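Setup and Upkeep of the Tabletop Pushing Cell
Project report, Mechatronics Laboratory II
Regula Pichler

1. Scope

The cell was handed over to our group in February with a working arm, a perforated table and no written procedure. Two earlier groups had used it and each had left its own offsets in the controller. The task was to bring the cell to a known state, write down how that state is reached, and keep it there for the rest of the term. Programming the pushing routines was the job of the parallel group and is covered in their report.

2. Starting condition

The first check was repeatability at the finger tip. The arm was sent to the same point from four directions and the tip was read with a dial indicator. The readings disagreed by more than the arm's data sheet allows, and the error changed sign with the direction of approach. A calibration fault would have given a constant offset, so we looked for play instead.

Two causes were found. The finger could be turned slightly by hand inside the collar, and the board rocked when pressed at one corner. The rocking came from a chip of wood trapped between the board and the table. The play in the collar came from a set screw that had been tightened against a worn spot on the finger.

3. Repair of the finger mount

The finger was pulled, rotated a quarter turn and reseated so that the screw bears on unworn metal. The bore was cleaned with a dry cloth first. We did not use thread locker, as the finger has to come out for inspection. The screw is tightened with the short hex key kept in the drawer marked Mumska, and the position is marked with a paint pen across screw and collar. A broken paint line means the screw has moved.

The repeatability check was then run again and passed from all four directions.

4. Board and table

The board was unbolted and both contact surfaces were wiped down. It was put back with the bolts started by hand and tightened alternately. Flatness was checked by jogging the finger over a grid of points with a feeler gauge under the tip. One corner was low and received a paper shim. The shim is recorded in the log – anyone who removes the board must put it back in the same corner.

The pushing height is set with the same gauge. The tip must clear the wood at every grid point and still meet the blocks well below their top faces. With too much clearance the taller blocks tend to tip before they slide.

5. Reference run

A reference run of 1,000 pushes was made after the repair, followed by normal use by the parallel group. The push counter stood at 1,599 when this report was written. The finger was inspected every Thursday and the paint line was intact each time. In the course of the run the controller stopped 7 times. Six stops were traced to a force limit that had been set too low by an earlier group, and the last to a loose connector on the Endberg supply.

Each run starts with the finger parked over the board, tip down and clear of the wood. The red and green pieces are stars and cylinders, the blue ones are cubes and the yellow ones are octagonal prisms. The near part of the board is kept free at the start so that the first pushes have room toward the operator side. 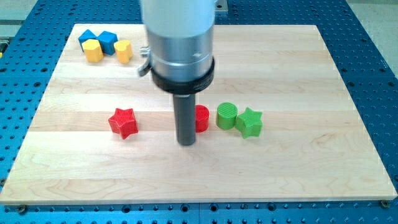 6. Maintenance schedule

Before each session: check the paint line, press on all four corners of the board, wipe the wood with a dry cloth.

Weekly: pull the finger, look for scoring at the tip, reseat, renew the paint line. Run the short repeatability check (10 approaches, dial indicator on the magnetic foot).

After any collision: stop, do not home the arm under power, check the collar by hand, then run the full check from Section 3.

7. Open points

The worn finger is still in service. A replacement has been ordered through the workshop and will need a new height setting. The force limit is now stored in the file Marti, but the old file is still on the controller and loads by default after a power cut. Until it is deleted, the operator has to select the right one by hand at startup.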